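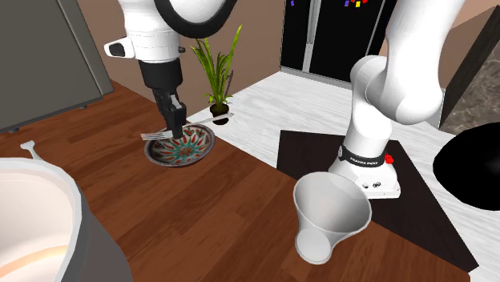
## Talk notes: Sourdough for people with jobs

Fandergate Library, upstairs room, Friday, 7 pm. 61 booked, tea and coffee at the back. Clicker's in my bag, spare batteries in the side pocket.

**Opening (don't rush it!)**

Hi everyone, thanks for coming out on a Friday night when you could be home on the couch. Quick show of hands — who's killed a starter? Right. Keep them up if you've killed more than one. Lovely, you're my people.

I've baked a loaf most weeks for years now, and I work full time, and I've got kids who need driving to swimming at hours I don't want to discuss. So tonight is about bread that fits in around all of that. If you've read one of those books where the baker gets up at 3 am to fold the dough by candlelight, good on them, but we won't be doing any of it.

*(Pause. Let the latecomers find seats.)*

**The starter**

A starter is flour and water that's been left alone long enough for wild yeast and bacteria to move in. Mine's called Pusent, after the street I was living on when I got it going. It has survived two house moves and a fortnight in a neighbour's beer fridge.

Things people ask me:

- *Do I have to feed it every day?* Not if it lives in the fridge. I feed mine once a week, and I've let it go much longer than that.
- *There's grey liquid on top.* It's hungry. Pour it off or stir it in, your call. I stir it in because I like a sour loaf.
- *It's gone pink or orange.* Bin it. Wash the jar properly and start again. Same goes for fuzzy mould of any colour.
- *Which flour?* Whatever you'll remember to buy. A spoonful of rye perks it right up.

Pass the jar around here. Ask people to have a sniff — it should smell like yoghurt or a green apple. REMIND THEM to put the lid back on loosely. (Last time it went into somebody's handbag on its side, and I still feel bad about that lining.)

**The timetable**

Handout page one. Talk them through it, don't read it out.

Thursday's the wrong night to start if you've got something on, so pick an evening when you'll be pottering around home. Feed the starter before work. When you get in it should be bubbly and domed, and if it isn't, give it another couple of hours and have your dinner. Mix the dough, which takes less time than unloading the dishwasher. Leave it half an hour, then give it 4 sets of folds over the evening. I do mine in the ad breaks. Shape it before bed, into the fridge it goes, and bake it whenever suits you the next day.

The fridge is the bit that changed everything for me. Cold dough is patient. I've baked one after a single night and one after 2, and my family couldn't pick between them.

*(If anyone asks about summer: in a hot kitchen everything speeds up, so use cooler water and keep an eye on the dough instead of the clock. In November I start mixing with water straight from the fridge.)*

**Numbers, but only a few**

I promised the library there'd be no maths, so this is as bad as it gets. Water at 75 per cent of the weight of the flour. For 500 grams of flour you want 375 grams of water, 100 grams of starter and 10 grams of salt. Weigh it all. Cups are fine for pikelets, but they'll drive you spare with bread.

If your dough's a puddle, drop the water next time. Supermarket flours vary a lot, and you'll see recipes online with far more water in them, written by people with very good flour and a lot of practice. Start drier. You'll still get holes, and the honey won't fall through them.

**Baking**

Heavy pot with a lid, heated in the oven until it's properly scary. Mine came from the Vasiliu kitchen shop closing-down sale and it has a chip in the rim that makes no difference at all. Dough in, slash the top, lid on for the first part to hold the steam in, then lid off to colour it up. Go darker than you think. Pale sourdough tastes like a wet envelope.

Then WAIT. Let it cool before you cut it. I know. I've got burnt fingertips and gummy slices to show for all the times I didn't.

**Tasting**

Two loaves on the side table, both mine. The round one is plain white and the long one has seeds. Butter's in the esky. Gluten-free crackers in their own tub with their own knife, please mention that before anyone gets up!

**Questions and wrap**

Likely ones: sticky hands (wet them), flat loaf (usually underdone on the rise, or a tired starter), no pot (a tray of boiling water on the bottom shelf, careful of your face), freezing (yes, sliced).

Starter to take home in the little jars by the door. The Zondutent baking group meets here monthly and there's a sign-up sheet next to the jars. Chairs need stacking against the back wall, and the room has to be locked by 9.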